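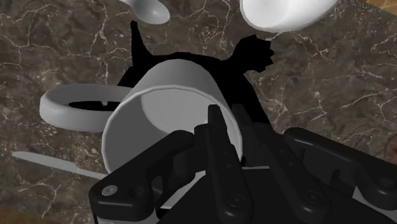 Ranked trading season (Rillus)

The ranked trading season is a recurring competitive mode in Rillus, a location-based creature collecting game for mobile devices developed by Weerasinghe. In this mode, players earn standing by exchanging creatures with other players at fixed map points called posts. It was added in the Varnesness update and is separate from the game's ordinary trading feature, which remains available at all times and has no effect on rank.

Background

Trading in Rillus was at first limited to players on each other's contact lists. Both had to be within range of the same post, and each exchange used an item called a seal. Seals were given out once a day and could not be stored, so most players made a single trade in a session. Lead designer Lorcan Geraghty wrote in the update notes that the old system worked well for pairs of friends but gave strangers little reason to deal with one another. The ranked season was built on the same exchange screen, with a hidden offer stage added before the trade is confirmed.

An early version of the mode was tested in a small number of regions under the name Open Market. It used a single worldwide ladder and had no limit on the number of trades. Players in dense city areas moved up much faster than those elsewhere, and the ladder was dropped before release in favor of regional groups.

Format

A season lasts 30 days. At the start, each active player is placed in a regional group and given a rating. New players begin at the lowest value in the bottom tier. Returning players keep part of the rating they held at the end of the previous season, and the rest is removed in a step the game calls settling.

Each player may enter up to 15 ranked trades per day. The count resets at 4 a.m. local time, based on the time zone of the first post used that day. Travel across time zones does not give extra trades.

A ranked trade has two stages. In the first, both players place one creature face down. The other side sees only its family and its weight class. In the second, each player may hold, swap once, or withdraw. When both have held or swapped, the creatures are shown and the exchange is final. A withdrawal in the second stage counts as a used trade for the player who withdrew, but not for the other player.

Scoring

Points are worked out from the difference between the appraised value of the creature given and that of the creature received. Appraised value is set by the server and depends on rarity in the player's region, level, and the number of times the creature has already changed hands in the season. A creature that has been traded several times loses value at each step, and after the sixth exchange it is locked until the season ends.

The system does not simply reward the player who receives the better creature. Both sides gain points if each receives a family that is missing from their season ledger. The ledger is a record of every family the player has received in ranked trades, and it is cleared at settling. In the upper tiers the ledger bonus makes up most of the points earned, and players there often accept a loss in appraised value to fill an open line.

If the two players are more than one tier apart, the points for the higher player are halved. Repeat trades between the same two accounts give full points once, half points the second time, and none after that.

Tiers

There are four tiers: Copper, Slate, Amber, and Crown. Copper, Slate, and Amber have fixed rating limits. Crown has no fixed limit and is made up of the highest rated players in each regional group, so its lower edge moves during the season. In the first full season the Crown line in the largest group closed at a rating of 1,915. The line in the smallest group closed at 1,216, and the gap led to a change in how groups are drawn. Groups are now balanced by the number of active posts as well as the number of players.

A player cannot fall from Amber to Slate during a season. Drops from Slate to Copper are possible but need three losing days in a row.

Rewards

Rewards are paid at settling and depend on the highest tier reached, except in Crown, where the final position is used. Copper and Slate give seals and map items. Amber adds a choice of one locked creature from the player's own ledger, which is then unlocked at full value. Crown gives a post banner showing the player's name, visible to all players in the region until the next season ends.

Creatures received as rewards cannot be used in ranked trades during the following season.

Tutance

Tutance is an event creature tied to the mode. It does not appear on the map and can be received only in a ranked trade, when a random creature placed face down by either player is replaced at the reveal. The original creature is returned to its owner. Tutance has no family line in the ledger and fills any one open line chosen by the player who receives it. It was first made available in August and has returned in most seasons since, usually from the second Thursday until the close.

An error in its first run allowed a player to fill a line, withdraw from the next trade, and fill the same line again for points. The fault was fixed on the server side within the season, and affected ledgers were recalculated. No accounts were suspended.

Reception

Players broadly welcomed the hidden offer stage, and several community guides treat it as the main skill in the mode. Complaints have centered on the post requirement - rural players may have only one or two posts in reach, with few other players present. A later update widened the range of posts in low-activity areas, but remote ranked trading has not been added.

See also

Rillus seals and map items
List of creature families in Rillus
Varnesness update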